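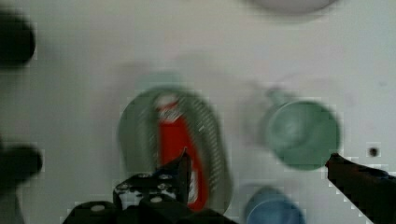 # Setting Up a Catch-All Dish on a White Table

Last updated June 12, 2024

A table that gets used for meals, mail and small repairs collects loose items quickly. One shallow dish and one mug will hold most of them, and both can be picked up and moved when the table is needed. The setup takes less than an hour, and most of that is cleaning.

The instructions are written for a white top, where rings and scuffs show up more than they do on wood. The same steps work on other colors.

## What you need

- A shallow oval dish, longer than the longest thing you plan to keep in it
- A mug you don't drink from anymore
- Two soft cloths
- Dish soap
- Baking soda
- Felt pads, the thin self-stick kind

Oval works better than round for this. Bottles, flashlights, glue tubes and rolled tape measures lie lengthwise in an oval dish and stay put. In a round one they end up across the rim and roll off when the table gets bumped.

I use a green oval dish from the Vukčević seconds shelf at the Runside store in Clindham. Seconds are fine. Check the underside before you buy one, though. An unglazed foot ring will leave gray marks on a white surface, and those are slow to get out.

## Step 1: Clear the table

Take everything off and put it on the floor or a bed. Sort it into things that get used at the table every week and things that only landed there. The second pile goes back where it belongs now, before you start cleaning. If you leave it for later it will come back to the table.

Mail is its own problem and does not go in the dish. Give it a folder or a wall pocket.

## Step 2: Clean the top

Wipe the whole surface with a damp cloth and a drop of dish soap, then wipe again with plain water. Dry it. Look across the top from a low angle with a light on the far side and you will see what is left.

For cup rings and light scuffs, mix baking soda with enough water to make a paste. Rub it in with a fingertip under the cloth, using small circles and light pressure. Leave it for 3 minutes and wipe it off. Repeat once if needed. Try it first in a corner if the top has a gloss finish.

Do not use scouring powder or the green side of a sponge. Either one can dull the finish in a patch, and the patch will pick up dirt faster than the area around it.

## Step 3: Pad the dish and the mug

Wash and dry both. Turn the dish over and put four felt pads on the foot, two near each end. Put three on the bottom of the mug. Press each pad for several seconds.

Let the adhesive sit overnight if you can. I skipped that in April and found two of the pads stuck to the table the next week.

## Step 4: Choose the spot

Put the dish where you can reach it from your usual chair without standing. On my table, which is 56 inches long, that is about a third of the way in from one end, toward the wall side. The middle seems like the natural place, but that is where serving dishes go, and you will be moving it at every meal.

Stand the mug beside the dish with the handle turned away from the edge. Leave a finger's width between the two so they don't knock.

## Step 5: Fill the dish

Put the longest item in first and lay it lengthwise. Smaller things go along its sides. Stop when the bottom of the dish is covered in one layer. Once things are stacked you have to dig, and people stop putting things back.

Good candidates:

- A small spray bottle or can with the cap on. Mine holds 230 ml, which is the largest size I would lay down in a dish like this
- Tape
- A small flashlight
- Reading glasses, in a case
- Spare keys

Keep out anything that leaks, and keep batteries out if coins go in the same dish. Check the cap on any spray before you lay it on its side. If the directions say to store it upright, it goes in a cabinet.

The mug takes the upright things: pens, scissors with the points down, a ruler. A 300 ml mug is big enough. Tall ones hide short pencils, and wide ones let everything lean out to the sides.

## Keeping it going

Empty the dish completely once a week and wipe it out. If the inside is ribbed, dust settles in the grooves and a cloth slides over it, so use an old soft toothbrush and warm water. Then put back only what you used.

Lift the dish to move it. Don't slide it, even with the pads on. Grit gets into the felt and scratches.

Replace the pads when they look flat or feel hard. I buy the Fluton ones in the mixed sheet because it has a size that fits the foot of the dish, but any thin felt pad will do.

## If something goes wrong

**Gray lines on the table.** Usually from bare ceramic. Use the baking soda paste, then check whether a pad has come off.

**The dish rocks.** One pad is thicker than the others or has folded under. Peel it off and put on a new one.

**Sticky residue from an old pad.** Rub a little cooking oil on it, wait a few minutes, and wash with dish soap.

**It fills up in two days.** The dish is too big or the mail has gotten in. Take the mail out first and see if that fixes it before you buy a smaller dish.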